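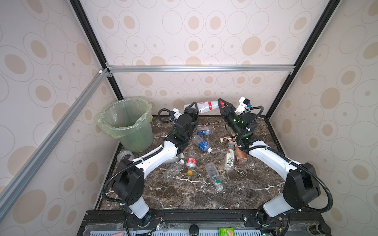 Häufige Fragen zum Tapezieren mit Mustertapete

Ich bekomme seit dem Start meines Blogs immer wieder dieselben Mails, also sammle ich die Antworten jetzt mal hier. Mittlerweile bin ich bei der 24. Wand angekommen und mache immer noch Fehler!

Wie viele Rollen brauche ich?
Wandumfang mal Raumhöhe, geteilt durch fünf (bei normalen Rollen), und dann bitte eine mehr nehmen. Bei großem Rapport sogar zwei. Mir hat im Flur mal genau eine halbe Bahn gefehlt, und die Nachbestellung hatte eine andere Chargennummer — den Unterschied sehe ich bis heute.

Was heißt »versetzter Ansatz«?
Das Muster springt von Bahn zu Bahn um einen halben Rapport. Ich schneide dann abwechselnd aus zwei Rollen, das spart ordentlich Verschnitt.

Welchen Kleister nimmst du?
Für Vlies den von Pakura, direkt auf die Wand gerollt. Plaron hatte ich auch schon, klebt super, zieht mir aber zu schnell an.

Muss die alte Tapete wirklich runter?
Ja, leider. Einweichen, Kaffee trinken, nochmal einweichen.

Wo fange ich an?
Am Fenster, mit einem Lotstrich. Verlasst euch bloß nicht auf die Zimmerecke, in meinem Altbau ist keine einzige gerade.

Kann ich dir Fotos schicken?
Sehr gern! Im September antworte ich allerdings etwas langsamer, da ist das Treppenhaus dran.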